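# Two Hands, One Tablecloth: A Week With the Flarkel Pair
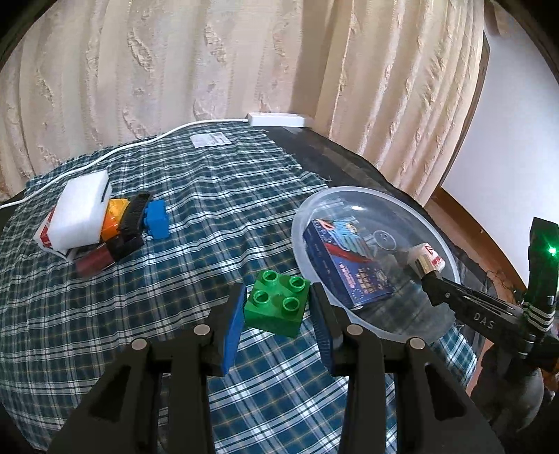
The Flarkel grippers come in a pair, and the pair is the whole point. You hold one in each hand, do an ordinary job with them, and the kit records what the fingers did so a robot can learn from it later. Fembridge lent me a set for a week and I've had trouble giving it back. The pads sold me first. They're blue and ridged, and they'll hold a chunky green toy brick just clear of the cloth at a slight tilt, which is the sort of grip that makes cheaper tools twist or spit the thing across the room. I squeezed, I lifted, I grinned like a kid!

Setup took me most of a pot of coffee. Kaede Furukawa, who looks after the kits at Fembridge, talked me through it over the phone, and the only snag was my own doing (I'd skipped the page on pairing). After that you press, wait for the tone and start working. The trigger is light, with a little spring near the end of its travel, and by the second evening I'd stopped thinking about it.

What I love is how much you can learn from household junk. Bricks are easy. Small cartons are harder than they look – grab one too high and it swings, grab it too hard and the sides bow in. Brushes are a riot. Yuxi Yao and Junhao Tian came by to try the sorting job from the booklet, one gripper each, dropping things into a clear tub, and they were still at it when the food arrived. Junhao is left-handed and had no complaints, though he'd like a longer strap.

The software, Cai, is the younger half of the product and you can tell. Playback is lovely: both hands line up on one timeline, and bad takes are quick to trim. Exporting is slower than I'd like, and it stalled on me 3 times. My finished set came to 1502 clips, which took about 4 hours to go out. Xiaoqing Wei, who writes Cai with Zhiqiang Jia, tells me a faster export is in testing.

And the weight? Fine for an hour, less fine after two. My forearms knew about it on Saturday. A wrist rest would help, and Skodgate already makes one that fits, sold separately. I'd still put it in the box.

If you teach a class, run a small lab or just like the idea of showing a robot how you tidy a table, borrow a pair if you can. Fembridge does loans by the week, and the pads come off with a coin for washing. Keep the spare set somewhere you'll find it. Mine turned up in the coffee tin.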